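Old Dell tower, memory only seen in one bank

kutthorpe_vi
Has anyone here had a Dell board with two banks of memory slots, one either side of the CPU socket? I've got mine on its side with the cooler off and all the sticks out, and I can't work out which bank to fill first. The manual is long gone (lost in the move, along with my decent screwdriver).

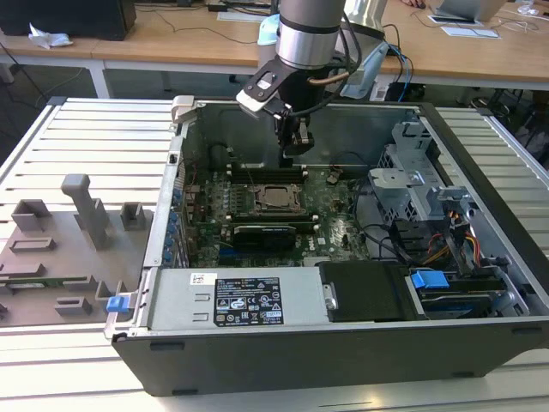 I've got 8 matching sticks in a drawer and I'd rather not try every combination. Last time I had it running it only saw half of them, whichever way I shuffled things.

ratance134
Fill both banks evenly, white clips first if they're coloured differently. And clean the contacts!

omano_pete
Don't agree with that last bit, people rub them half to death. If one bank is missing I'd look at the socket before anything else. A bent pin will do it.

ratance134
A wipe with a dry cloth never hurt anything, Pete.

kutthorpe_vi
No colours to go by, all my clips are white. I'll get the torch on the socket after tea and have a proper look. Ta both!

Violeta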